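Chapter 4

Soft Hats: Shape, Storage and Display

In this chapter you will learn:

how the parts of a soft hat are named
why a brim loses its line in storage
how to place a hat on a wire stand
how to handle trims such as ears, tabs and patches
how to write a short condition note

Before you start, you should have read Chapter 3 on folding and hanging knitted goods. You will need one bucket hat, one hat stand and a clear table for the practical work at the end of the chapter.

4.1 Why hats are treated separately

Most of what a shop or a wardrobe store holds can be folded flat. A shirt that has been folded badly can be shaken out and folded again, and little harm is done. A hat has a hollow shape that has to be kept, and once the shape has gone it takes time and sometimes steam to bring it back. For this reason hats are given their own chapter, even though they make up a small part of most stock.

Hats fall into two broad groups. Stiff hats, such as felt bowlers and straw boaters, are blocked over a form and hold their own shape. Soft hats are cut from cloth and sewn, and they rely on seams, lining and stitching to stand up. The bucket hat belongs to the second group. It was chosen for this chapter because it is cheap, easy to find and shows most of the problems that a learner will meet later with costlier pieces.

The main parts of a bucket hat are the crown, which covers the head, and the brim, which turns down all the way round. Depending on the pattern, the crown may be made of a side band with a flat top, or of several panels joined by seams that run upwards. The join between crown and brim is the strongest line in the hat. When you lift a soft hat, lift it close to this line with both hands and keep your fingers off the edge of the brim.

Children's hats and novelty hats often carry trims as well. These may be patches, tabs, ears, pom-poms or cords. A trim is usually held by only a few stitches and should never be used as a handle. The yellow hat used in this chapter has two pale blue fuzzy ears near the top of the crown, and they are the first thing most learners reach for.
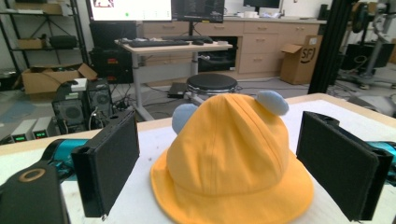

4.2 Laying a hat down

A hat may be laid straight on a table for a short time, for example while a label is written or a stand is fetched. The surface should be flat and free from grit. With a stiff hat the usual advice is to rest it on its crown. With a soft bucket hat it is better to set it down on the brim and let the brim spread, as the crown of a soft hat will dent under even a light load.

Laying a hat down is not the same as storing it. If it stays on its brim for weeks, the brim begins to flatten and the crown sinks towards the front or the back. The Sfeir wardrobe store checked 90 cloth hats that had been left on open shelves through one winter, and 37 of them needed steaming before they could go out again. The store now keeps every cloth hat on a stand or over a pad of tissue.

4.3 The hat stand

Stands are made in wood, plastic, card and wire. Wire stands are common in small shops as they are light and take up little room in a drawer. A simple wire stand has two parts that matter to us. The base is a ring that sits on the table. Above it, loops of wire stand up and carry the crown from the inside.

To place a soft hat on a wire stand:

1. Put the stand on a flat surface and press lightly on the top. If it rocks, bend the base ring gently until it sits level.

2. Run a finger along the loops and feel for sharp ends. Cover any you find with a scrap of cloth tape.

3. Hold the hat by the join between crown and brim, with one hand on each side.

4. Lower the hat straight down. Do not twist it on, as this pulls the lining round.

5. Turn the whole stand, holding it by the base, until the front of the hat faces the right way.

6. Let go and look at the brim from the side. It should hang at the same height all the way round.

If the brim drops on one side, lift the hat off and start again. Pulling the brim down to match will stretch it.

A patch or badge normally marks the front, and it is a useful guide in step 5. Where a hat has no mark at the front, look inside for the label, which is sewn at the back in most makes.

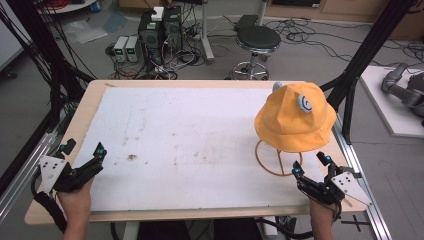

Fig. 4.2 Bucket hat on a wire stand with a ring base. Note the round patch on the crown.

4.4 Writing a condition note

A condition note is made each time a hat goes into or comes out of store. It should be short enough to fit on a tag. Ebbe Tveit, who drew up the tag system used at Ondside, suggests four entries: the stock number, the shape, the trims and any marks. A finished note might read:

No. 3324. Bucket, cloth, yellow. Crown even, brim even. Two ears, both firm. No marks.

Use plain words. "Good" tells the next person very little - "brim even" tells them what was checked.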